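Working Group on Manipulation Practice in Wet Rooms
Minutes of the February meeting

Held at the Lallow test rooms, Thursday, 10.00 start

Present: Songül Karaca (chair), Géza Boros (Starkance), Octavio Huanca (Civari), Sang-wook Maeng (Tekin), Volodymyr Pasichnyk (minutes)

Apologies: none

1. Minutes of the previous meeting

Agreed with two corrections. In item 4, "splash-proof" to read "splash-resistant". In item 6, the action on cable glands was given to Octavio Huanca and not to Géza Boros. Volodymyr to reissue.

2. Matters arising

2.1 Cable glands. Octavio has replaced the glands on both Civari arms. The old ones had hardened at the inner lip. He asked that the draft code refer to inspection of the lip as well as the thread. Agreed, for clause 3.4.

2.2 Cleaning products. Sang-wook has circulated the list of products permitted on the Tekin finger pads. Géza asked whether citric descaler was covered. Sang-wook said it was permitted at the dilution on the bottle and no stronger, and that pads were to be rinsed in clean water afterwards. The list will become Annex B.

2.3 Naming of rooms. Deferred again.

3. Draft code, section 2: contact with plated and polished fittings

The chair reminded members that section 2 had been returned at the last meeting with comments from all three firms. A revised text was tabled.

3.1 Clause 2.1, scope. The revised text applies to taps, waste controls, towel rails, shower controls and door furniture with a bright finish. Géza proposed adding mirror frames. Octavio was against, on the grounds that frames are rarely handled and are fixed by quite different means. Not added.

3.2 Clause 2.2, permitted contact force. The draft gives a limit of 40 newtons for closing force on a fitting and 2 newtons for wiping contact with bare metal. Sang-wook said the second figure was too low to shift dried soap. Géza replied that the figure was meant for a first pass, and that the operator could raise it by a recorded step. Songül asked for the words "first pass" to appear in the clause, and for the procedure on raising it to sit directly beneath. Volodymyr to redraft.

There was some discussion of whether the closing force should be measured at the pad or inferred from motor current. Starkance infers it. Civari and Tekin measure it. The group did not want to exclude either method. The clause will require that the method be declared in the test record and that an inferred figure be checked against a load cell before each block of runs.

3.3 Clause 2.3, levers. Octavio reported that three of the last faults in his log came from pushing a lever at its tip when the arm's path was not an arc about the lever's own pivot. The side load goes into the cartridge. He proposed this wording:

"A lever shall be moved along the arc of its own pivot. Where the pivot has not been located, the lever shall not be moved."

Sang-wook thought the second sentence too strict for exploratory work. The chair suggested "shall not be moved except at the exploratory force limit". Agreed in that form. The exploratory force limit is to be defined in section 1 -- it is used in four places and defined in none of them.

3.4 Clause 2.4, lift rods and other small controls. Géza said a lift rod should be gripped by the knob and drawn along its own axis, with no sideways travel. Agreed. He also asked for a maximum approach speed near small controls. No figure was agreed. Each firm will send its present setting to Volodymyr before the next meeting.

3.5 Clause 2.5, pads. Metal fingertips are not to touch a bright finish at any time. Pads are to be changed when the surface has cut or picked up grit, whatever the run count. The earlier draft had a change interval of 300 runs. Members preferred to keep the number as a ceiling and to put the visual check first. Agreed.

4. Draft code, section 5: viewing and records

4.1 Reflective surfaces. Sang-wook introduced this item. Polished chrome returns a warped copy of whatever is near it, and depth estimates taken from such surfaces cannot be relied upon. His team at Tekin has had the arm slow down for an obstacle that was only a reflection, and in another run place a contact point behind the true surface. He recommended that the code bar the use of a single depth reading as the sole evidence of where a bright fitting is.

Géza agreed in principle but asked what the second source of evidence should be. Options raised were a second view from a different angle, a known model of the fitting, or a light touch at the exploratory force limit. The chair proposed that any one of the three be acceptable and that the record state which was used. Agreed.

4.2 Close views. Octavio said operators relied too heavily on the wrist view once the gripper was near the basin. At short range a lever can run out of view at the side, and its tip is then only known from memory. He asked for a rule that the full sweep of any lever be viewed from standoff before the arm moves in. Standoff is set at 300 mm in the Civari procedure. Starkance uses less. The group accepted the rule and left the distance to each firm, to be declared.

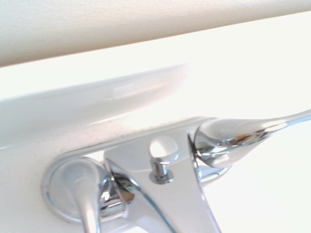
Songül asked that the rule cover both handles on a two-handle tap, including the one not being operated, as the body of the gripper can strike it on the way in. On a centreset tap the spout, the lift rod and the two levers sit close together, and a path cleared for one part is not cleared for its neighbour. Agreed. Volodymyr to add a sentence to 5.2 and a cross-reference from 2.3.

4.3 Exposure. White ceramic and bright metal in the same view cause trouble for automatic exposure. Géza's practice is to lock exposure on the fitting and accept that some of the white will wash out. Sang-wook locks on the ceramic when the task is wiping, so that marks on the sink deck stay legible. It was agreed that the code should require exposure to be locked during contact and should say nothing on which surface to favour. A note will give both practices.

4.4 Soiling before and after. For any cleaning task the record is to hold a view of the surface before first contact and one after last contact, at the same standoff and with the same exposure. Octavio asked that faint specks and small spots be scored as soiling even where the operator thinks they are of no account. The scoring sheet has three grades at present: clear, light, heavy. Géza would like a fourth. The chair asked him to bring a worked proposal, with his reasons, on one side of paper.

4.5 Retention. Records to be kept for the length of the trial and then for the period set in each firm's own policy. No common period was agreed.

5. Draft code, section 6: stopping and release

5.1 Release on stop. The present text has the gripper hold position when the stop is pressed. Sang-wook pointed out that a gripper holding a tap lever in the open position leaves the water running. Octavio said that releasing could be worse where the arm is leaning on the lever. After discussion the group settled on the following: hold on stop, with the room's isolating valve within the operator's reach at all times. The valve is to be tried before the first run of the day and the result entered in the log.

5.2 Basin overflow. The waste is to be open before any run in which a tap may be opened. Where the run itself closes the waste, the operator stands at the isolating valve.

5.3 Restart. No restart from a held position while in contact. The arm is to be backed off by hand guidance first. Géza noted that the Starkance arm needs a key for hand guidance and that the key is kept in the office. The chair asked that it be kept in the test room during runs.

6. Trial plan

Each firm will carry out 100 lever operations and 100 lift rod operations under the revised sections 2 and 5. Faults are to be logged under the clause they relate to. Faults which fit no clause are to be logged separately, as these are of most use to the drafting.

Octavio asked whether runs already done under the old draft could be counted. They cannot, as exposure was not locked.

Lallow has offered the second test room in the mornings. Tekin to go first, then Civari, then Starkance. Bench covers to be brought by each firm and taken away again.

7. Any other business

7.1 Sang-wook asked that the code use "tap" throughout and not "faucet", with the second word given once in the definitions for overseas readers. Agreed.

7.2 Géza reported that the extractor fan in the first test room is noisy enough to mask the stop tone. Songül to raise with Lallow. Until it is dealt with, a second person is to watch the stop lamp.

8. Actions

Volodymyr Pasichnyk -- reissue previous minutes; redraft 2.2, 2.3 and 5.2; define exploratory force limit in section 1; collect approach speeds.
Sang-wook Maeng -- Annex B in final form; draft clause on second source of evidence for bright fittings.
Géza Boros -- proposal for fourth soiling grade; key to test room; load cell check procedure to all members.
Octavio Huanca -- wording for gland inspection in 3.4; fault log extract with side load entries marked.
Songül Karaca -- extractor fan; room bookings.

9. Next meeting

Date to be settled by email once the Tekin runs are finished. Same place, 10.00.

Meeting closed at 12.25.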